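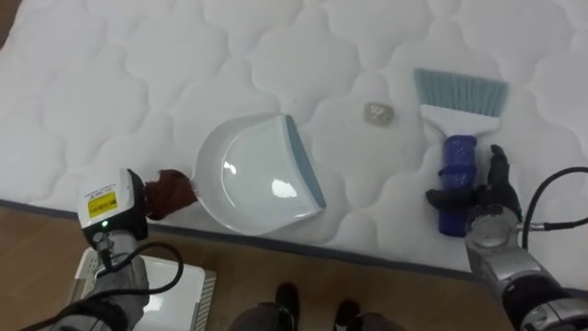 Figure 3. Dustpan and hand brush on a quilted mattress top, with one small piece of litter between them.

3.2 Sweeping a soft surface

Of all the chores in the Plandlow study, the one we had the most fun with was also the one we had thought about least. Everyone has an opinion on how to load a dishwasher. Very few of our participants had ever given a moment's thought to how they get a crumpled scrap of plastic off a mattress, and yet every one of them did it with a method, and the methods were wonderfully different!

The task is simple to state. A bare mattress lies directly on the floor. Something small has ended up on top of it, and the person is asked to get it off with a dustpan and a hand brush and without touching it with their fingers. Figure 3 shows the tools and the surface: a white quilted top stitched into rows of puffy, scalloped panels, a white plastic dustpan with a gray-blue rubber-lipped edge, and a brush with a blue handle. The scrap is pale and translucent, and on a white cover it is harder to spot than we had expected when we chose it. We kept it for exactly that reason, having first tried dry lentils, which everybody found at once.

What makes the job interesting is the quilting. A dustpan is made for a hard floor. On tile or wood, the lip meets the surface along its whole length, the floor stays put, and the dirt has nowhere to go but in. Put the same pan on a quilted panel and almost none of this holds. The lip rests on the high part of one or two panels and bridges the seam. Press down to close the gap and the padding gives, which tips the pan, and the edge that was meant to be lowest may no longer be. Meanwhile the litter, being light, drops toward the nearest seam and sits there below the reach of a gentle stroke.

We asked 23 adults to do the task in the Premetti room, the larger of our two furnished rooms, between breakfast and lunch. Each person did it 8 times, with the scrap placed by a member of the team on a different panel each time. Half of the placements were on the crown of a panel and half were in a seam. Nobody was told how to hold anything. We recorded the number of brush strokes, the number of times the pan was moved, and whether the scrap went into the pan, onto the floor, or back into the same seam it came from. Afterward we sat down with each person and asked them to tell us what they had been trying to do, and these talks turned out to be every bit as useful as the counts.

3.2.1 Where the pan goes

The first thing people decide is where to set the pan, and most of them decide it very quickly. We sorted the choices into two families. In the first, which we call parking, the pan is laid on the mattress close to the litter and then left alone while the brush does the traveling. In the second, which we call meeting, the pan is held in the off hand and slid forward as the brush comes toward it, so that the two close on the scrap from both sides.

Parking was the usual opening, even among people who later gave it up. It is the natural habit from the kitchen floor, where a pan can be held down with a foot or a couple of fingers. On the mattress a parked pan has a tendency to ride on top of the padding with its lip slightly raised, and a good many strokes ended with the scrap tucked neatly underneath it. Several people laughed out loud when they lifted the pan and found it there. Meeting took more attention but fewer strokes, and the people who began with it rarely switched.

There is a third choice that we did not see coming and that delighted us. A few participants put the lip of the pan into the seam itself and pushed down, so that the padding on the near side sank and the litter was left on the slightly higher far side. From there a single short stroke was enough. One of them, a retired upholsterer, said she was "making a little curb." We have used her phrase ever since, and curbing is the name we give the move in the rest of this paper.

3.2.2 What the brush does

On a hard floor a long stroke is a good stroke. It gathers a wide area and the bristles slide without catching. On quilting the long stroke is a gamble. The bristles bend as they climb a panel and spring back as they come off it, and that little flick at the crest can send a light scrap well past the pan. We saw this most often in the early trials, and we saw people correct for it almost at once, shortening their strokes until they covered a single panel and no more.

The other change was in the angle of the brush. People who began with the bristles flat against the cover soon turned the block so that only a corner of the tuft was working. A corner fits into a seam. It also lets you see what you are doing, and this matters when the thing you are chasing is nearly the color of the cover. Two participants used the corner to walk the scrap along the seam like a ball in a gutter, all the way to the side of the mattress, and only there brought in the pan. It was slow, and it worked every time they tried it.

We had wondered if the piping at the border would get in the way. Quite the reverse! People treated it as a landmark and sometimes as a wall. It is firmer than the quilting beside it, so the pan can be braced against it, and anything that rolls up to it tends to stop. When we asked people where they would most like the litter to have been, the strip just inside the piping was a common answer.

3.2.3 The trouble with the floor

Ours is a light brown wooden floor, and with the mattress set right on it the drop from the edge is short. This offered a tempting shortcut, namely to brush the scrap off the side and deal with it on the wood, where pan and brush behave as they were meant to. We had not forbidden it. Some people asked if it was allowed, some did it without asking, and a few told us afterward that it had crossed their minds and felt like cheating.

We think it is a perfectly sensible method, and we scored it as a success if the scrap ended up in the pan. It does raise a question for anyone who studies housework by counting clean surfaces. Halfway through this method the mattress is clean and the room is no cleaner than before. A measure that looks only at the bed would stop too early. The Cullinane scoring sheet, which we used for our kitchen tasks, has this problem, and in Section 5 we suggest a small change to it.

3.2.4 What people told us

Ottilie Riedl carried out the follow-up talks and sorted the answers. The strongest theme in them is touch. People judged how hard to press by how the mattress pushed back, and they did so through the pan more than through the brush. Many could describe the feeling of the lip "finding the bottom" of a seam, and they waited for it before they swept. When we asked how they knew that the pan was in the right place, very few mentioned looking.

The second theme is care for the cover. Although the mattress was ours and we had said so, people were reluctant to scrub it. They spoke of not wanting to pull the stitching or rub dirt into white cloth. This kept the strokes light, and light strokes suit quilting, so good manners and good technique happened to point the same way.

The third theme is that almost everyone thought they were doing it wrong. They apologized for using the brush at an angle, for moving the pan so often, for taking several tries. These are the very adjustments that brought the scrap in. We would love to see the same task run on other soft things, such as sofa seats, car mats and stair carpet, and the Pleltetti group has kindly offered us a room with all three. The coding guide for strokes and pan moves is in Appendix B, along with the wording of the follow-up questions.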